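An afternoon at the Nerkex student robotics open day

Posted 3 Sep 2021

I went along because my nephew is thinking of applying, and because the leaflet promised "robots that will change how we cook". I have read that sentence on a lot of leaflets. The Nerkex building is at the far end of the business park, past the tyre place, and if you come by bus you should get off a stop later than the website tells you to.

Getting in

Doors were meant to open at one. We were let in at twenty past, given a sticker and a sheet of paper with a map on it that had the toilets in the wrong place. There was a welcome talk in which the word "future" did a lot of heavy lifting. The course costs 500 pounds a term on top of the normal fees, for "materials and lab access", and when a father near the front asked what materials, he was told it would be covered in the question session. I stayed for the question session and it wasn't.

The kitchen sorting project

This was the part I had come for. The student team calls itself Flimow and has spent most of the year teaching an arm to pick up food and put it where it is told. Deok-su Cheon, a second-year, did the talking for our group, and he was the best thing about the afternoon. He didn't oversell. He said the hard part is that vegetables come in every shape and a person doesn't notice how much they adjust their grip, and that most of the team's time goes on recording the same short movements again and again.

How many times? Over 300 for the carrot alone, he said. I asked how often it got the carrot right after all that and he said it depended on which way the carrot was lying. Fair enough, but I would want a number on the poster, and the poster had a cartoon chef on it.

The arm is a big white thing, much bulkier than I had pictured for a job like this, and it leans over a plain wooden table with very little on it. A carrot, something round and green, a dark blue block. If you are expecting a kitchen you will be let down.
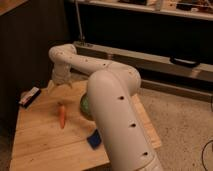
The Cosater room

Across the corridor the Cosater group had a wheeled machine meant to follow a line of tape. It followed it for as long as I watched, and then for as long as my nephew watched, which was longer. I can't say I learned much. The students were friendly but had clearly been told to stick to a script, and when I asked what happens at a junction I got the opening of the script again.

They enter a regional competition later in September. Only 7 teams have signed up, so I'd take any talk of a top-ten finish with some salt.

Food, parking and so on

Tea was free. The sandwiches were from Oltmanns, the bakery by the station, and had gone by two o'clock. Parking is easy enough, though the machine takes coins only.

Would I send someone there?

Possibly. The teaching staff I spoke to knew their subject, and the students on the arm project could explain what they were doing and what they couldn't yet do. I was less keen on the way the school sells it. A pupil who signs up hoping to build a cooking robot is going to spend two terms with root vegetables, and somebody ought to say so in the welcome talk.

My nephew liked it more than I did. He has taken the form home and wants to go back for the evening session, this time without me asking things.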